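The Wike Annexe, Room by Room
Posted 29 May 2019

When the Wike library closed its upstairs annexe for recarpeting, those of us who use the place were promised something "flexible". I have sat through enough meetings to know this means tables that move and chairs that won't stop.

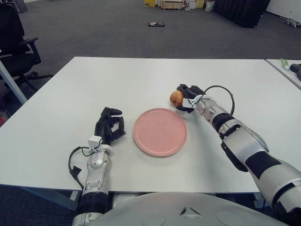 The carpet is dark grey, a colour chosen by people who have met coffee. The tables are white, a colour chosen by people who haven't. They butt up against each other to make one long surface, and anyone over the age of 12 can shift them, provided they remember to lift and don't drag. I mention this to Remo Bortolotti in particular.

The pink plate is mine. It came from the Herkley op shop as one of a set, and the rest of the set has gone wherever plates go in a shared kitchen. I'd like it known that the plate lives on the second shelf, and that a small apple over a pink plate is about as close as the annexe gets to catering. Bring your own lunch.

As for the seating, we now have black office chairs on wheels, with padded seats and armrests. They are a great improvement on the stackables, which had been in service since the Jodgate hall threw them out. The armrests will not go under the tables. Carmela Paredes has tried it from several angles and has the knuckles to show for it.

The recarpeting itself took 63 days, against a quoted 21. Italo Barbieri, who laid it, tells me the old floor had opinions. Under the vinyl was more vinyl, and under that a layer of newspaper, from which he saved the racing pages and very little else.

The budget, for those who asked at the January meeting and were told to wait, came in at $1435 over. Most of it went on underlay. You can't see underlay, you can't put a plaque on it, and it's the best thing in the room. Walk across in your socks one quiet afternoon and tell me I'm wrong.

The metal table legs are light grey and set at an angle. The angle is stylish. It also puts the foot of each leg exactly where your own foot would like to be, and Surachet Saengthong has proposed a coat of fluorescent paint. The proposal is being considered at the usual speed.

Bookings are open again. There's room for some 80 people standing, or considerably fewer if they all want a chair with wheels. The Wosthorpe quilters have Tuesdays, as they have had since before I moved here, and I wouldn't try to negotiate. The key is at the front desk. Sign for it, bring it back, and please don't hang it on the hook marked "boiler", which opens a separate and much longer conversation.

Lost property from the old annexe is in a box under the stairs: one glove, a recorder, two left thongs and the lid of a very good casserole dish. Damián Cortés is holding the casserole dish and would like a word with whoever has been looking for it.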